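Writing the rules down after the fact

Leonie Kaufmann keeps the first version of the rulebook in a drawer at Drakstead, the test and training centre where she has worked for 11 years. It is a single sheet, printed on both sides, and most of it is about emergency stops. The current version runs to 8 chapters.

"The old one was fine for what we did then," she says. "We had one arm, behind a fence, moving metal blocks. You knew where the block was going to be. Then people began asking us about cloth, and the sheet had nothing to say about cloth."

Kaufmann is responsible for what the centre calls its handling practice, a set of house rules for anyone running a robot arm on soft goods. It covers how a work cell is laid out, how a session is started and stopped, what gets recorded and who may change a setting. Two other sites, Brurnov and Prekov, took it up last year, and a shared version came out in May.

She came to the job from a laundry firm, where she looked after folding machines. She says that was more use to her than her engineering course.

"A towel going into a folding machine has been put there by a person. Somebody has already found the corners. If you take that person away you have a heap, and the heap is the hard part. So the first thing I wanted in the rules was a proper way of saying what kind of heap you started with."

That became chapter two, and it is the one people argue with most. It asks the operator to note, before the arm moves, which fabrics are in the cell, whether they are piled or laid out, and whether anything is tucked under anything else. Staff at Prekov thought it was too much writing. Kaufmann cut the form from a full page to 4 lines and they have used it since.

"I was wrong about the page," she says. "They were filling it in at the end of the day from memory. A short form done at the right time is worth more to me."

The chapter on surroundings came about differently. For a long time the centre's cells were plain white or grey, and there was no rule about it because it had never come up. A visiting team from McKinnon asked to see the same task done against something busier, and the results dropped sharply.

"Flowers on the wall, flowers on the cloth, and the system had trouble deciding which was which," Kaufmann says. "We had been telling people a task was passed when we had only ever tried it in the easiest room in the building."

The rule now says that a task on fabric can't be signed off until it has been run in front of a patterned background as well as a plain one. The pattern must be on more than one side, and the floor of the cell has to be left pale so that the lower edge of the cloth can be judged by eye. At least one of the fabrics should have a print of its own.

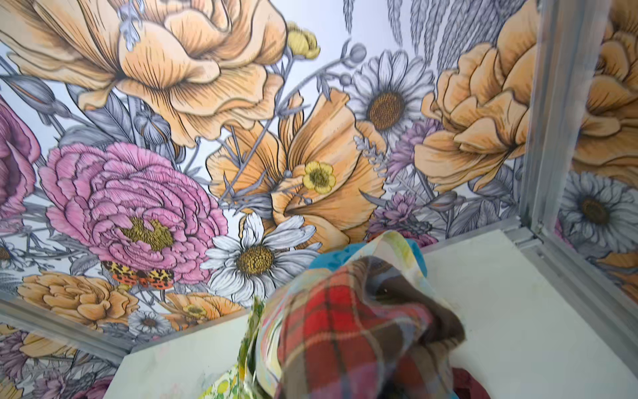 Mixed fabrics in a patterned cell. The plaid, the bright turquoise and the pale floral print are entered separately on the form.

Cleaning has its own chapter, which Kaufmann admits is dull. Marks on the floor panel are allowed as long as they are noted. She decided against a rule that panels must be spotless, partly on grounds of cost and partly from experience at the laundry.

"If you insist on a perfect panel, people will scrub it for an hour or they'll lie about it. I would sooner they wrote down 'smudge, near left' and got on."

She is stricter about people. No one reaches into a cell while the arm has power, even to straighten a sleeve, and the person who sets out the cloth has to say aloud that they are clear. Any operator can stop a session without giving a reason. When the three sites compared their records for the shared version they had 2,782 sessions between them, and she read the notes on every one that had been stopped early.

"Most of them were very ordinary. Cloth caught on a rail. Somebody wasn't sure if a setting had been saved. I was pleased to see that last one, to be frank. If you aren't sure, stop."

She doesn't think the rules should become a formal standard yet. Brurnov would like that and has said so. Her view is that the chapter on gripping force still leans too heavily on the arms Drakstead happens to own, and that somebody with different equipment would find holes in it quickly.

For now the three sites are swapping operators for short spells, with each visitor asked to work from the rulebook alone. The first one to come to Drakstead got stuck on chapter five, where a step had been left out. Kaufmann has put it back in.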